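The Case for the Ugly Bin

My sister-in-law, Jeanie Skinner, owns a label maker, and for one long weekend in June she owned me too. We were going to sort the toys. She had read something. There would be zones.

I should explain that the toys at my house had, up to then, lived in a sheet-metal bin I brought home from the Dow Street salvage yard. It's gray. It has scratches. It holds everything the kids own that is smaller than a cat, and at the end of the day you pick things up off the rug and throw them in, and they land with a noise like a minor car accident. Guests have opinions about it. Jeanie's was that children can't respect their belongings if their belongings live in a trough.

So we bought the Bistska system, which is a white shelf with white drawers and a little window on each drawer for a label. Jeanie printed labels. VEHICLES. ANIMALS. SOFT. Then she picked up a plastic dinosaur riding a motorcycle, glued there for life by its manufacturer, and went quiet for a while. We made a drawer called MISC. By the second evening MISC had four drawers, and the label maker was out of tape.

I don't blame her. The catalogs do this to people. Every storage company from Nondis on up will sell you the idea that a toy has a category the way a fork does, and that a child wanting a truck will go to the truck drawer, take out a truck, and close the drawer behind him. I have met children. A child wants the truck he can see. Failing that, he wants the thing under the truck, and then he wants you to come and look at it. 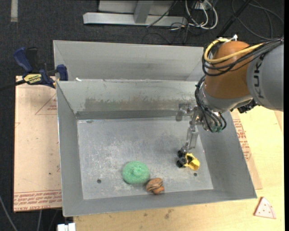 A metal bin asks very little of anyone. It takes the scratches without complaint, and after a year or so you stop being able to tell the new ones from the old ones, so there is no first scratch to grieve over. Mine has been a boat and a jail. I've hosed it out in the yard. Try that with a Bistska drawer – I did, and the bottom came off in my hand.

The other great merit is that it mixes things up. Put a digger next to something fuzzy and you have a rescue. Put the same two things in separate drawers and you have inventory. My son has a game, going on some 1,000 episodes now, in which a bulldozer is married to a bath sponge, and I can't see how they would ever have met under Jeanie's system.

The white shelf is still here. It holds printer paper and the good scissors. Jeanie came by last week, looked at the bin, looked at the shelf, and asked if she could have her labels back.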